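Product Notes: Washing and Storing Microfiber

Thursday, January 13, 2022

Most complaints we receive about microfiber towels concern streaking, lint, or loss of absorbency. In nearly every case the fabric has been coated with something during laundering. The notes in this item apply to the Furel general-purpose towels and to the Cuveo glass towels. Where the two differ, the text says so.

How the fabric picks up dirt

Microfiber is a blend of polyester and polyamide. The filaments are split during manufacture, and the gaps between them hold water and fine dust. Fabric softener leaves a waxy film that fills these gaps. Dryer sheets do the same. A coated towel pushes water across a surface and leaves a visible trail on glass and dark paint.

Washing

Wash microfiber separately from cotton. Cotton sheds lint, and the split filaments hold on to it through the rinse. Use a liquid detergent with no softener or bleach, at half the dose printed on the bottle. Powder may not dissolve fully in a short cycle.

Water temperature should not exceed 110 degrees Fahrenheit for the Cuveo line. Furel towels tolerate a standard warm cycle. Towels used with wax or polish should be soaked before washing and kept in a separate load from that point on. Add a second rinse if the water still looks cloudy at the end of the cycle.

Drying

Air dry, or tumble on the lowest setting with no heat. High heat can fuse the filament tips, and the pile then feels harsh to the hand. This damage is permanent. Towels with a hanging loop may be line dried from the loop, provided they have been spun first. A soaked towel puts too much load on the stitching.

Lay each towel flat before folding and check the edge binding for pulled threads. Trim loose threads with scissors. Do not pull them.
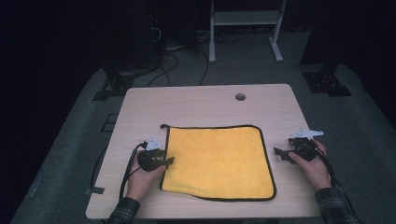 Storage

Keep clean towels in a closed bin or drawer. Open shelves in a garage collect grit, and grit caught in the pile will scratch clear coat. Sort by task, with one color for glass, one for paint, and one for wheels. Do not move a wheel towel back to paint use, even after washing.

When to replace

Place 2 teaspoons of water on a sealed countertop and lower the towel onto it without pressing. A sound towel takes up the water within 3 seconds. If it beads or spreads, wash the towel once with no detergent and repeat the test after drying. A second failure means the towel should go to rough work such as door sills or tools.

Stock note

Akpan detergent is again available in the quart size. The Arau drying rack remains on back order, and open orders will ship in the sequence received.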